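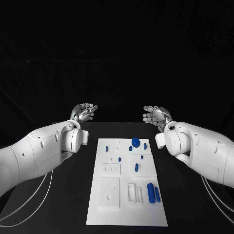
The two-arm cell at bench height, with the practice board between the hands.

Posted Jul 7, 2020

I have assembled small parts by hand at Firine for most of my working life, and since autumn I have split my shifts between the hand benches and the two-arm cell. A few former co-workers have asked what the cell does to the job. These are my notes, mostly on hours and tasks.

The hand line had 10 assemblers. It still has 10, but two of us are now rostered to the cell at any time, and the hand benches run with the remainder. Management calls the cell Trameslow, after the project code. On the floor it is called the cell.

Work there starts with the board. Every peg, cylinder and holder has a home position, and the person on shift sets the board before a run and resets it after. Resetting is dull. It uses the same skill as kitting a hand bench, so nobody needed retraining for it, and Parveen Dogar was faster at it on her first shift than the integrator's own technician.

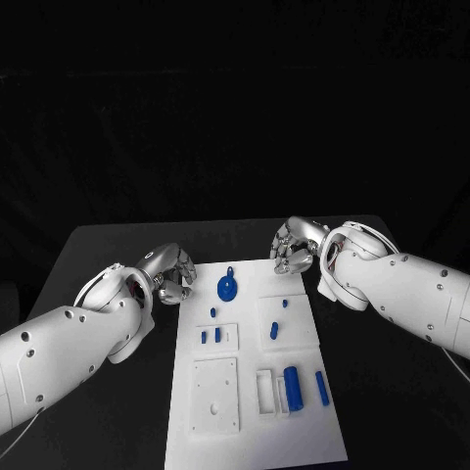 The larger change is in what gets written down. On a hand bench, if a peg binds in its hole you feel it, back off, turn it slightly and try again, and there is no record that anything happened. In the cell a bind is a fault with a code. The operator logs the code, the part, the fixture and the correction. Irfan Afridi in process engineering reads the log each morning and changes tolerances or grip settings from it. Two of the hole sizes on our own drawings have been revised this way. We had been complaining about both of them for years.

Pace is set differently too. The cell is slower than a practised assembler on most of these parts, and I expect that to stay true for a while. It does not slow down late in the shift, though, and I do. My wrists are better for the hours away from the bench. My back is worse, as the cell position involves more standing, and I have asked for a proper mat.

Pay classification is unresolved. Cell work was first graded as machine minding, one step below skilled assembly. Zarmeena Rind, our delegate, argued that fault correction depends on assembly knowledge and should carry the assembly rate. The company has agreed to hold everyone at their existing rate until a review in August. I would like that in the agreement itself, in place of the memo we have now.

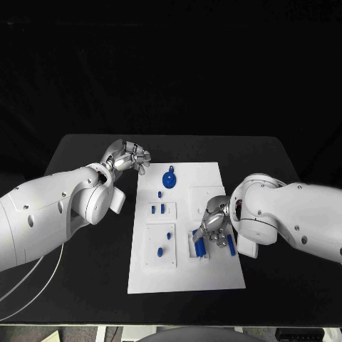
Cylinders have produced most of my log entries. The grip has to be square before the part is seated, and a small angle at the fingers becomes a large one at the far end. I put this in a note to Irfan with a sketch, and he added an approach step that seems to help. The revised program has only had 6 shifts, so I would not call it fixed.

Fiifi Agbeko asked whether I would recommend the rotation. If you like fault finding and can tolerate paperwork, yes. If you prefer to settle into a rhythm and be left alone, stay on the hand benches while they are still fully staffed. I have put my name down for the next block.

Filed under: work, assembly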